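Findent Mobile Platforms, Preston
Call for trial sites and route operators: outdoor delivery robot, paved-ground service

Findent is taking applications for the second round of trials of its Fosow outdoor unit. Two kinds of participant are wanted: organisations with paved open ground who will host a unit, and individuals who will be paid to walk with it and keep the log. Applications for both close on Dec 8, 2021.

Fosow is offered as a rented service. The site pays a monthly fee, and Findent supplies the unit, the charging dock, route set-up, spare parts and remote supervision during working hours. Trial sites pay no fee for the length of the trial. They are asked to provide a dry indoor space for the dock, a 13 A socket, and a named contact who can be reached by telephone whenever the unit is out.

The first round ran at 3 sites and produced 697 logged runs. Most of the stops recorded were at kerbs, drainage channels and changes of surface. The second round is meant to test revised kerb handling and a new method of holding position on large open areas, where walls and other fixed features are a long way from the unit.
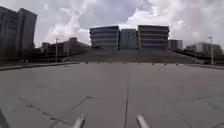
GROUND AND ROUTES

Suitable ground includes plazas, campus forecourts, business parks and pedestrian streets. Concrete slabs, block paving and asphalt are all accepted. Cracks and open joints are acceptable if they are no wider than 30 mm. Rows of bollards may stay in place, but the clear gap between posts must be measured and given on the form. Steps are outside the scope of the trial, and a route that meets them will be drawn to turn back or go round.

Each host site will have two routes, agreed at a survey visit in November. Sites that apply after the visits have been allotted will be surveyed from drawings and a video call.

ROUTE OPERATORS

We need operators for each site, working in shifts of 3 hours. The operator walks behind the unit, carries the stop control, answers questions from passers-by and records every halt with its time, place and likely cause. Operators do not steer the unit. If it cannot clear a halt within two minutes, the operator calls the supervision desk and waits for instructions.

Applicants must be 18 or over, able to walk on hard ground for a full shift in poor weather, and able to write short, accurate notes. No background in robotics is required. Training takes one day in Preston and is paid at the shift rate. Travel to the training day is refunded against receipts. Waterproofs are supplied, footwear is not.

DATA

The unit's cameras record while it is moving. Faces and number plates are blurred before footage is stored. Host sites must put up the notices we supply at each public entrance to the route.

HOW TO APPLY

Host sites should send a site plan, the bollard and kerb measurements, and the preferred hours of operation to Horacio Zapata, Trials. Operators should send a CV of one page and a note of the shifts they can work to Gervasio Leiva, Field Operations. Please put "Fosow round 2" in the subject line.

Enquiries about sites served from our Salinas office should also go to Horacio Zapata, who will pass them on. Unsuccessful applicants will be told by email and may ask to be kept on the list for later rounds.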